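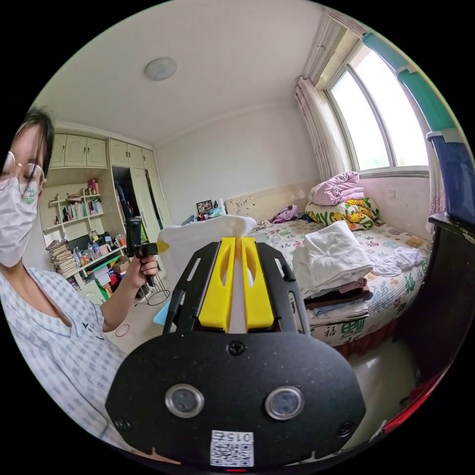
Mascarilla, gafas redondas y la cámara pequeña en la mano izquierda.

Cuaderno del taller – convocatoria de voces de Plevska
Martes, 9:40

¡Seguimos recibiendo! Anoche cerré la carpeta con la sensación de que ya estaba todo y esta mañana había otra tanda. Vamos por 200 grabaciones válidas, contando las de los institutos de Furnival, que llegaron juntas en un solo archivo comprimido y con los nombres puestos de cualquier manera (tres se llaman "cancion final BUENA" y son personas distintas). Las he renombrado con apellido, tesitura y número de canción. Por favor, respetad ese orden si añadís algo.

El corte es para el montaje coral de "Plevska", segundo acto, la escena de la estación. Pedimos una sola toma con la pista en los auriculares, sin música de fondo. La mitad lo ha hecho tal cual. Los demás cantan con el altavoz puesto y la pista se cuela, pero hay unas cuantas tan buenas que me niego a tirarlas. He probado a limpiar una, la de la contralto que canta desde la escalera de su edificio, y queda un poco metálica en las eses. En solitario no sirve, mezclada con las demás funciona de maravilla.

Qué eco tiene esa escalera, por cierto. Guardo el original aparte.

10:55
Tudor Pană ha mandado la reducción de piano nueva. Ha bajado medio tono todo el pasaje a partir del compás 46 y ahora los tenores jóvenes llegan sin gritar. Problema: las grabaciones que ya tenemos están en el tono viejo. Opciones que veo:
– dejar el coro grabado en el tono original y modular en el puente (Tudor dice que sí, que incluso le gusta más)
– transportar las voces, que medio tono aguanta bien, aunque en las agudas se nota
– pedir que repitan. No. Bastante han hecho ya.

He montado la primera a toda prisa, con veinte voces y el piano tocado por mí bastante mal, y se me ha puesto la piel de gallina. La modulación entra justo donde el jefe de estación apaga la lámpara. Me quedo con esa mientras nadie me convenza de lo contrario.

12:20
Sincronía. Sigo alineando a mano por la primera consonante, la "t" de "tarde", que es la que mejor se ve en la onda. El alineado automático se pierde con quien respira fuerte antes de entrar. Tardo entre uno y dos minutos por voz. Voy por las sopranos segundas y están clavadas, ¡qué gusto! Los bajos arrastran todos el final de la frase, todos igual, así que he decidido que es estilo y lo dejo.

Niveles: filtro de graves en todas, nada de compresor hasta tener los grupos hechos. La última vez lo puse antes y acabamos con un coro de gente susurrando en primer plano.

Para el estreno en Trorkeo el patio tiene hasta 1000 localidades y el sonido del coro saldrá por los laterales y por detrás. Me hace muchísima ilusión que el público oiga a esos chicos a la espalda. Falta saber si los altavoces traseros van con retardo propio o lo meto yo en la sesión. Preguntar a los de Grenelgate antes del ensayo técnico, que la mesa es suya.

16:30
Programa de mano: queremos los nombres de todos, sin excepción. En cuerpo pequeño caben en dos páginas a cuatro columnas. La imprenta nos hace 3000 ejemplares para toda la temporada, o sea que una errata nos acompañará hasta julio. Repasar acentos y los apellidos dobles con calma, no un viernes por la tarde como la otra vez.

Pendiente
Contestar a la chica que pregunta si puede mandar otra toma (sí, claro).
Exportar grupos a 48 kHz, sin normalizar.
Pasar a Tudor la mezcla con la modulación.
Buscar la toma del dúo con el hermano pequeño, la oí ayer y no la encuentro en ninguna carpeta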